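Furkance gripper kit, worth 900? 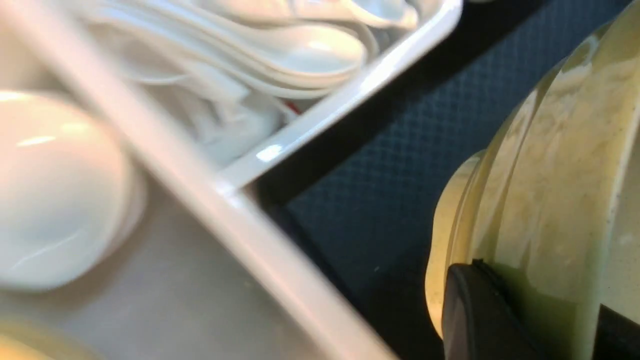 Wrist cam view, white soup spoons in their tray

prondside_nima
Two weeks with the Furkance kit on our dish sorting bench. It likes bowls. Nested spoons it regards as one large, shiny spoon.

Hsiao3111
So do I before coffee. Which firmware?

prondside_nima
The June one. Support says glare. Support always says glare.

grera_fan
Sorry, but glare is fair here. White spoons in a white tray under bright light? Try a matte tray before you trash a 900 dollar kit.

Hsiao3111
Disagree. The brochure says "tableware ready." Spoons are tableware.

grera_fan
The brochure also says setup takes 3 minutes.

prondside_nima
It took 2 days — one of them was the cable. Keeping it for the bowls. Matte tray is on order.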